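首页　产品　养护说明　关于我们　联系

关于雾门（Mistgate）

我们卖铺在台面上的东西，以及放在铺着的东西上面的东西。

这句话在展会上说过很多遍，对方通常会礼貌地停一下，然后问：所以是桌布？也可以这么理解。严格来说是台面垫、砧板、木栓架，还有一批在目录里归入“其他”的小零件，其中有几样连我们自己都是先做出来，再想它叫什么。

雾门的办公室在 Khalaf 大厦 1809 室。名字听上去像一处度假村，其实来历很平淡：搬进来的第一个冬天，玻璃门内侧总起一层雾，快递员在上面写了个“有人吗”，注册公司那天大家还没想好名字，就看着门填了表。英文名 Mistgate 是后来补的，字典查了两分钟。

我们怎么开始的

最早只有一张台面垫。当时租的房子厨房台面是深褐色的人造石，有一道裂纹，房东管它叫“天然纹理”，退租的时候又改口叫“损坏”。为了在剩下的租期里不用天天看见它，我们找了一卷大理石纹的软垫盖上去。盖上之后发现两件事：裂纹确实看不见了；那卷垫子难看得让人怀念裂纹。

市面上的大理石纹，大多是白底配几笔灰，灰得很均匀，像有人拿尺子量过焦虑的间距。我们想要一种乱一点的，颜色敢往橙里走，走到锈色也不收手。花纹稿改了一个春天，打样厂的师傅客气地提醒过，说这个颜色“像是洒了什么”。我们说对，就是要像洒了什么，这样真洒了什么的时候也不至于太显眼。师傅想了想，说那你们是给懒人做的。这句话后来原样印在第一批包装的内侧，印得很小，目前没有人投诉，说明也没有人看。

这张垫子就是现在的 Oltodeck，启动的时候账上可以动用的钱是 1000 块，全部花在打样上。第一批出来以后，客厅、走廊和卧室的一半都归了它，卷筒竖着放，半夜起来喝水像穿过一片没有叶子的竹林。

Oltodeck：一张垫子的性格

它是长条形的，奶白的底，上面有橙色、锈色和棕黄的纹路，走向很不听劝。表面是亮的，喜欢灯光的人会喜欢，不喜欢反光的人请看养护说明第一条，那一条的内容是：把垫子转个方向，或者把灯转个方向。

它还有一点透。铺在平整的台面上，这一点透没有什么存在感；铺在有棱有缝的桌子上，桌子会隔着它隐隐约约地发表意见。我们收到过一封很长的邮件，认为这是缺陷，措辞讲究，引用得当，读完我们几乎要站到对方那一边。后来在产品页上加了一句：略透，介意者请选深底款。深底款卖得很一般，介意的人大概都在写邮件。

我们自己用得最多的还是橙纹那一款，样品间的台面从来没有换过别的。切东西、放架子、摊图纸、吃午饭，都在这上面。按理说吃午饭应该去窗边那张小桌，但是那张小桌长年被退货占着。

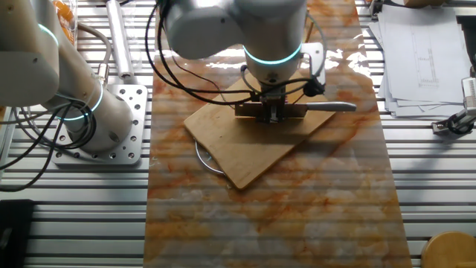 橙纹款台面，方砧板斜着放。
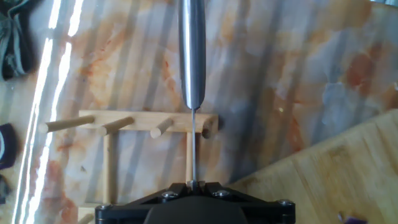

同一种花纹，这次轮到木栓架。

阅读时长：6 分钟

砧板为什么是方的

因为第一块是方的，后来就不好意思改了。

长方形的砧板有它的道理，切葱的时候刀从左走到右，板也从左陪到右。方砧板的道理要隐晦一些。它可以转。正着放太占地方，就转四十五度，让一个角冲着自己，两边空出来的三角地带正好放碗。我们的同事几乎都这么用，外人看了总想伸手把它摆正，已经有几位来访的客户没有忍住。摆正以后过不了一会儿，它又会斜回去。我们没有为此开过会。

板面做得很平滑，浅色，纹理很淡，偶尔带几处深一点的小斑。质检的时候这几处小斑引起过争论，一派认为应当挑出去，一派认为木头长了这么多年，总有几句话想说。最后定的标准是：小斑可以留，看着像虫子的不行。这条标准写进了质检手册，旁边附了一张虫子的参考图，画得太好，新来的同事翻到那一页都会拍一下手册。

我们不卖刀。常有人问，尤其是买了砧板的人，语气像是买了信封却没给邮票。刀这件事有很多人做得很认真，我们在旁边看看就好。关于刀，我们只有一条建议，刃朝下，对着板，别对着垫子。Oltodeck 能应付酱油、面粉和一般的生活态度，应付不了刀刃。凡是在垫子上直接切过东西的客户，来信的第一句都是“我也不知道怎么回事”。

木栓架与 Nonesix

木栓架属于 Nonesix 系列。这个系列名常被问起，答案是：原计划做六款，定稿那天一款也没有通过，会议记录上写了 none，括号里写了 six。整理记录的人把括号漏了，后来又把空格漏了。等我们发现的时候，标签已经印好。印标签的钱比改名字的面子贵。

架子的结构说出来很短：浅色的木头，上面一根横条，横条上伸出几根圆木栓。说出来短，做起来长。木栓斜着往外伸，斜多少，试了很多轮。斜得太少，挂上去的东西走过一阵风就下来；斜得太多，架子看起来像在拦车。现在这个角度是在两者之间找到的，有客户形容它“像在跟人要东西”，我们认为这是表扬。

能挂什么？说明书上写的是量勺、抹布、小漏勺。实际收到的反馈里有钥匙、耳机、一只单着的手套、一串已经晾干的辣椒，还有一位客户每晚把手表挂上去，声称这样睡得更好。我们对此没有研究，也没有意见。唯一要说明的是，它不适合挂锅。每隔一阵子就有人来试，锅是好锅，架子也是好架子，只是两边的期望不在一个重量级。

经常有人建议把木栓全部做成一样长、一样齐，拍照好看。我们听进去了，在内部讨论了整整一个下午，中间还叫了奶茶。讨论的结果是奶茶太甜。

目录里的“其他”

这一栏眼下是全公司最长的一栏。垫脚的、压纸的、卡在抽屉里防止抽屉自己开的，都在里面。它最初是临时分类，打算等想好了再细分。编号已经排到 1023，仍然没有想好。

里头有些东西停产多年，页面还留着，因为总有人写信来问配件。去年夏天（六月，空调坏着的那段）我们给一位客户翻出一只隔热圈的旧图纸，重新打了一只寄过去，收的钱不够付包装。仓库的同事问这单算什么，财务的同事说算“其他”。

我们的工作方式

新品要在样品间的台面上住一段时间才能上架。住多久不固定，标准是看它会不会被人顺手挪走。一件东西放在台面上，每个经过的人都想把它往旁边推一推，那多半是它自己的问题。有一款调料盘就这样从台面中央一路被推到窗台，又从窗台推到了消防柜顶上，至今没有上架，目前装着回形针，表现稳定。

收拾台面的规矩只有贴在墙上的那一张纸：

用完砧板，擦，立起来晾。
垫子用湿布擦，擦完用干布再擦一遍。
木栓架不要泡水，谁泡谁写产品事故报告。
卷起来的垫子花纹朝外。
窗边小桌上的退货请勿坐。

最后一条是后加的，字迹也不一样。

第三条启用过，报告写得很诚恳，结尾处作者保证再也不会把架子和碗放进同一个水池。报告现在钉在规矩的旁边，权当附件。

关于退换

垫子收到以后会有卷曲的脾气，反着卷一会儿再铺，四角压几本书。书厚一点好，内容不限。如果压了一晚还是翘，请写信来，我们换。砧板收到时有裂，我们换。木栓松了，我们寄新的木栓过去，连同一小张安装说明，那张说明上的图请横着看，排版的时候转错了方向，后来大家看惯了。

花纹与网页上不同的，不属于质量问题。每一卷裁下来的位置都不一样，有的橙多，有的白多。想指定的可以在订单备注里写“橙多”或者“白多”，我们会翻一翻。写过“随缘”的客户里，有一位收到之后来信要求换掉这份缘，我们也换了。

来看看

样品间可以预约参观，地址是 Khalaf 大厦 1809 室，下午两点到五点之间比较合适。两点以前台面上有饭盒。电梯出来左转，走廊里会看到一块写着“雾门”的小牌子，牌子右边那个按钮是隔壁的门铃，隔壁已经跟我们谈过几次。

批发、打样和配件问题，请走“联系”页面的表单。想讨论垫子到底透不透的，也走同一张表单，主题栏请注明“透”，会有专人慢慢回复。

上一页：养护说明
下一页：联系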